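About us

Hello, and thanks for clicking through! I run Lehner, a very small firm in Prarinton that helps people work out what to spend on robots before they spend it. Restaurants, colleges, care kitchens, the odd workshop. Most of what I look at these days is kitchen work, tried out in simulation first:

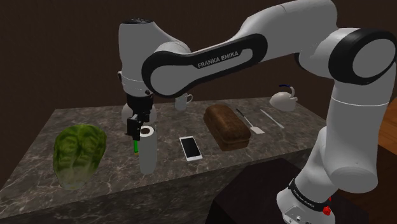
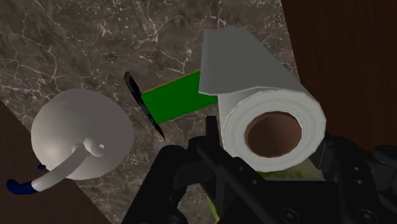

Paper towel roll and gripper on the simulated marble worktop.

I started the business after ten years of buying equipment for other people, a good part of it spent signing off quotes I only half understood. The arm was always on the first page with a big clear price. Then came the mounting, the gripper, the guarding, the spare fingers, the training days, the electrician (always the electrician) and a support contract that renewed itself every November whether you'd used it or not. I got quite cross about it, and eventually I got organised, and the spreadsheet I made back then is still more or less what you get from me now, only with nicer colours.

So, how it works. You tell me the job you'd like done and what you've got to spend, even if the figure is a bit embarrassing. We build a rough version of your worktop or bench on the computer, put a few everyday things on it and see which arm and which gripper are worth asking for prices on. That part takes up to 30 working hours. After that I write you a plan with the purchase, the fitting and the running costs on separate pages, so your finance person can argue with each one on its own!

The planning sheet is called Prilow. It has 276 lines, and yes, I know, but you can hide the ones you don't need and most people do. Erkamix is the bigger service, for places buying more than one arm or spreading the cost across two budget years. It includes going through the supplier quotes with you line by line, and I'll come to the meeting if you want someone there who doesn't mind asking dull questions about delivery charges.

I don't sell robots and I don't take commission from anyone who does. I charge a fee, you see it before we start, and it stays the same if my advice is to wait a year. I've given that advice quite a lot. A decent trolley and a better shelf layout have won more than once.

There are 2 of us in the office, upstairs above the bike shop, with a kettle that takes forever and a very good view of the bus station. Parking is hopeless so do come by train if you can, it's a 300 metre walk and all of it flat.

First chats are free and usually last as long as a pot of tea. Bring your floor plan if you have one, your last quote if you've had one, and a rough idea of when the money has to be spent by. Schools and colleges, please get in touch well before the end of your financial year, I get very full in spring.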